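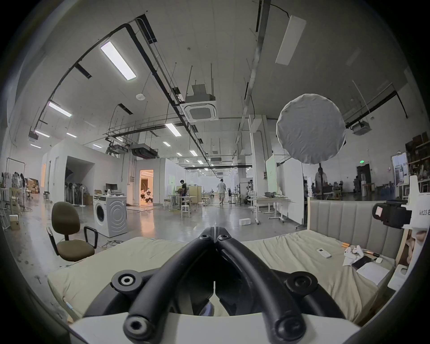
*Curved black fingers at the bed station in the Jedville hall.*

**Jedville starts its big gripper comparison**

The hand-held gripper trials are under way in Jedville, and the hall has been buzzing since Sunday! The team is comparing two finger shapes on soft household goods: the curved black pair, which close to a point, and the blocky white pair. Both get the same chores with the same kinds of cloth, first on a table and then on a bed.

Halina Sowa, who drew up the plan, wants 994 recorded grasps before anyone picks a favorite. The count stood at 667 on Sunday evening, so there's a good stretch still to go. Thin fabric is the fun part — a wide finger can press down on a fold nicely and then pick up two layers when you only wanted one.

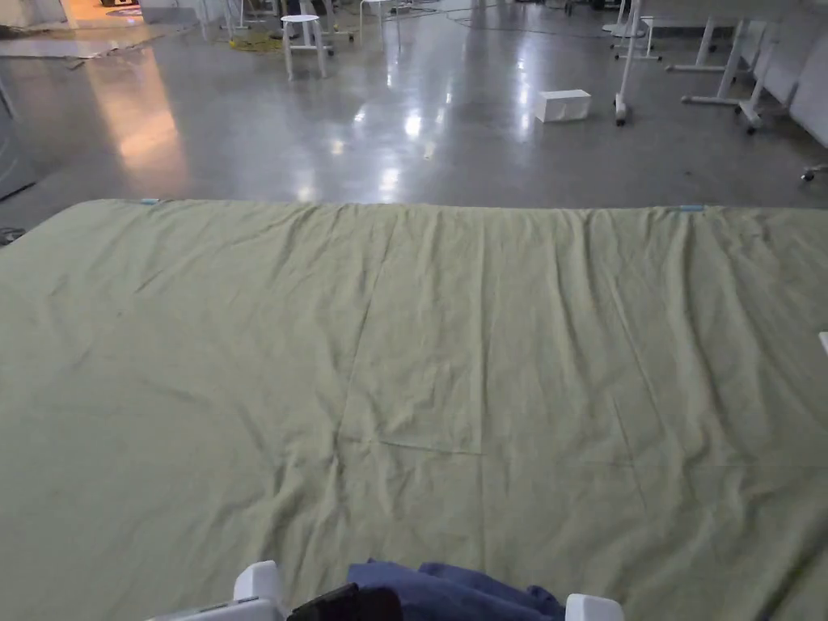 Gaurav Chaturvedi would keep the wide fingers for anything bunched up and wouldn't trust them with a single hem, "not until we've tried softer pads." Cuiping Cai has already cut four sets of pads in different thicknesses, and they go on next week.

The curved fingers have their own fans. They slide under a sleeve or a collar with very little fuss, and new operators seem to get the hang of them in one session. The open question is grip on heavier pieces like towels and jeans, where a narrow tip has less to hold on to.

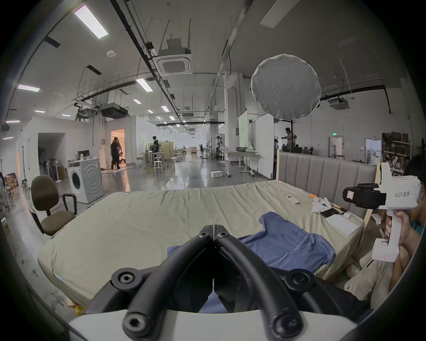

Camera mounts come next. The team wants to try six angles with each finger shape, looking for one that keeps the fingertips in view even when there's a big heap of fabric in the way. Results should be ready in November, and the cutting patterns for the pads will be shared along with them — great news for anyone building their own!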